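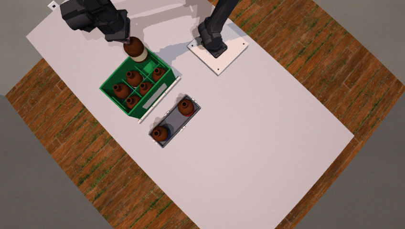
Bouazza Opens Returnable Bottle Depot in Mullmont

Company News | Packaging and Reuse

6 Aug 2023 -- By Keisha Obi

2 min read

MULLMONT -- Bouazza, a regional operator of bottle return and washing services, has opened a depot on the east side of Mullmont. The site receives used glass bottles from stores, bars and small breweries, sorts them by shape and color, and sends them by truck to the company's washing plant in Plondon.

The depot has a rated intake of 2,000 crates per week. It serves 216 collection points, most of which were previously handled directly from Plondon. Moving the sorting step to Mullmont shortens the collection routes and allows the washing line to run longer batches of a single bottle type.

Crates are weighed on arrival and logged against the customer's account. Bottles with chipped necks, cracked bases or foreign matter that cannot be rinsed out are removed and sent for glass recycling. Bottles that pass are repacked by type and held on site for no more than two working days.

"The washing plant was never short of capacity," said Kelechi Adebisi, head of operations at Bouazza. "The delay was in mixed loads. Every change of bottle height means the line has to be stopped and the guides reset, and we were doing that several times a shift."

The depot accepts long-neck and short-neck beer bottles, swing-top bottles with the closure attached, and standard juice bottles. Wine bottles are not accepted at present. A trial covering one wine bottle shape is planned for January, subject to label removal tests at Plondon.

Deposits are credited through Flilta, the company's account system. Customers already registered in Flilta do not need to apply again, but should check that their collection address is correct. Credits are posted after sorting and appear on the next statement. Rejected bottles are listed separately, with a reason code for each.

The building has 400 square meters of covered floor space and two loading doors. Drivers delivering their own crates should use the north door and report to the intake desk before unloading. Crates must be stacked no more than five high. Loose bottles in bags or boxes will be turned away.

Collection schedules for existing customers have been sent by mail. New customers can request an account form at the intake desk or from their route driver.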